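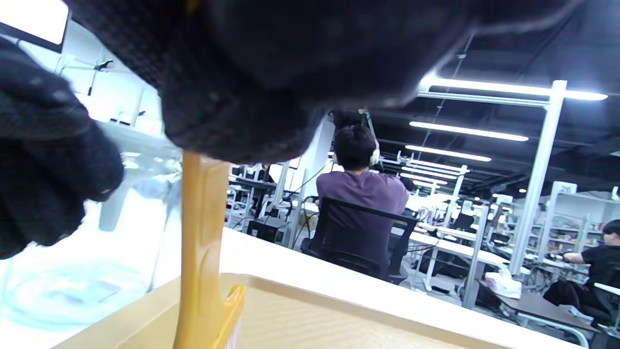 Figure 4.1. A hand-held gripper in use at a bench, with other workstations behind it.

Print this page | E-mail this page

CHAPTER 4
Showing the Task

In Chapter 3 the robot's motions were written out as a program. Each position was typed in or stored from a pendant, and the arm went from one to the next. That method works well for parts that are always the same shape and always in the same spot. It works poorly for food, cloth, wire, and anything that pours.

This chapter covers the other common method. A person does the task, the motion is recorded, and a control policy is fitted to the recordings. One recorded run of a task, from the starting layout to the finished one, is called a demonstration. A set of demonstrations of the same task is called a task set.

There are 2 main ways to record a demonstration. In the first, the person works directly at the table, holding a gripper or wearing tracked controllers on the hands. In the second, the person drives a robot from a distance and watches through its cameras. Sections 4.1 to 4.3 deal with the first way. Remote control starts in Section 4.4.

The running task for this chapter is the Sutter rice task. It uses loose rice, a tray, clear containers, and small hand tools. Rice is cheap and easy to get, and it is hard to handle in a way that matters. A pile has no fixed shape. Push it in one place and it spreads in another.

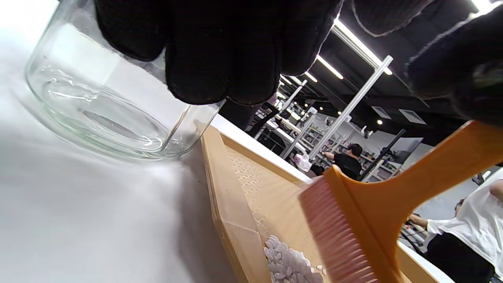

Clear containers add a second difficulty. Many depth sensors return poor readings on glass and clear plastic, so the position of a rim has to be worked out from reflections and from the position of the hand. Students who plan to repeat the task should record a few demonstrations with an opaque cup first and compare the two sets.

The task set used in the exercises was put together by Aslak Løken for the Warkau course and holds 137 demonstrations. Of these, 27 are kept back for testing and must not be used in training. The rest may be divided as the student likes. Each demonstration has a task name, an operator number, and a note on whether the run was completed.

Before recording, the operator should practice until the motion is steady. Pauses, second tries, and changes of grip all end up in the data. A small correction is worth keeping, as the policy needs to see how a person recovers from a slip. A long pause while the operator decides what to do next should be trimmed. 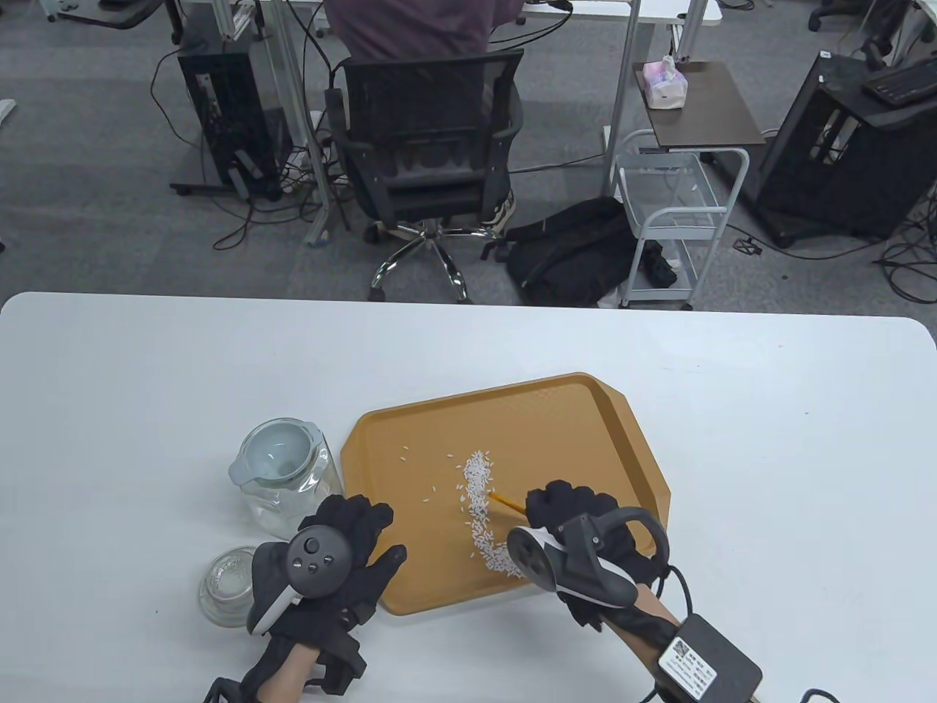
Hand tracking gives the position and angle of each controller many times per second. It does not give the force at the tip of a tool. If a task depends on force, a separate sensor is needed, and its clock must be matched to the clock of the tracker. Section 4.2 shows how to do this with the Narilau logger.

Terms to know: demonstration, task set, operator, policy, trimming, held-out set.

4.1 Setting Up the Table

Start with the table clear. Place the tray first and mark its corners with tape. Containers go to the left of the tray for the Sutter task, and tools go within reach of the right hand.

Last updated: November
Contact | Copyright Carnden Technical Texts | Back to top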